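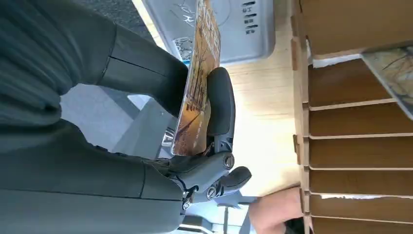

Orkstead Chores is a set of recorded robot runs, put together to answer a plain question: which ordinary chores can a machine with two fingers finish without help? Most of the runs are sorting and putting away. Thin items make up a large share, as they are harder than boxes or cups. A booklet held by its edge, with a finger pad pressed against the cover, has to be turned and lined up with one opening in a stack of narrow compartments, and an opening leaves little room for a bad angle. People do this without looking. The arms in this set mostly do it slowly, and often need a second try.

Version and date
Release 5, 2020-01-08. Replaces all earlier releases.

Contents
109 runs across 7 chores. Each run has video, joint positions, gripper opening and a short text label. The chores are: shelve a booklet, pull a booklet, sort cards into an organizer, clear a desk, wipe a desk, move a bin, coil a cable.

Layout
runs/ – one folder per run
labels.csv – chore, result, notes
splits/ – train and test lists
tools/ – the Stestum reader and a small viewer 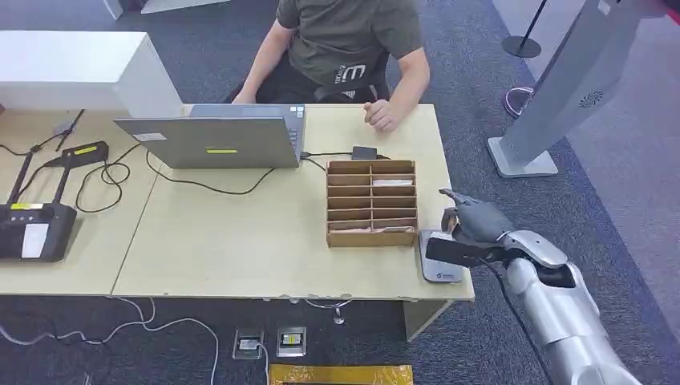
Results are marked done, partly done or failed. A run is done only if no person touched the item after the start signal. If someone straightened a booklet by hand, the run is partly done, even when the rest went well. We kept the failed runs. Please don't drop them when you report a success rate.

Baseline
The Ruchti policy was trained on the train split and tried 50 times on each chore. Moving a bin went best. Wiping a desk was fair. Coiling a cable failed nearly every time, and shelving a booklet fell in between – good on wide openings, poor on narrow ones.

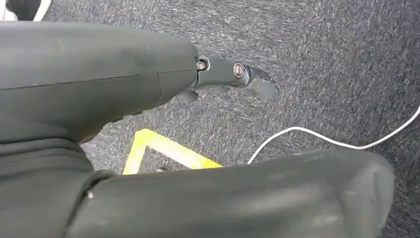 Known problems
Gripper opening is noisy when the fingers are almost closed, so don't use it alone to decide whether something thin is held. Wrist video drifts from the joint log in a few long runs; the notes column says which. Lighting was not controlled.

Not covered
Stairs, liquids, food, laundry, and anything heavier than a full bin. Shop-floor work is in the separate Duvesov set, which uses the same file layout.

License
Free for research and teaching. Ask before commercial use.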